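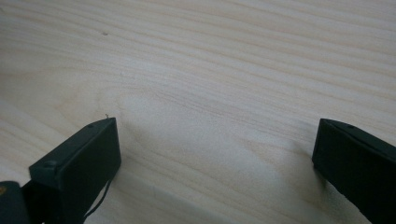

Dinesh Bandara thinks the drift is in the timestamps and that the visual odometry can be left alone. He wrote that under Friday's entry and I spent this morning checking it.

Sun 17 July

Replayed run 287 through Umel with the image stamps shifted in steps of 5 ms. Feature count on bare wood grain goes as low as 71 per image, tracker holds on anyway. Pose jumps shrink up to a 25 ms shift, then get worse again. So Dinesh is at least partly right.

Changes:
- stamp offset is now a parameter in the Umel config, default 25 ms
- finger mask widened at the bottom, the old one let corners on the jaws through as static features
- minimum feature count left alone

Run 774 still fails at the same spot with the offset in. Scale goes wrong when the gripper is low over the board and hardly moving. Might be the IMU bias estimate. Heidrun has the older calibration file, need to ask her for it.

Jonas: please don't merge the Fuchs branch before I have rerun the whole set.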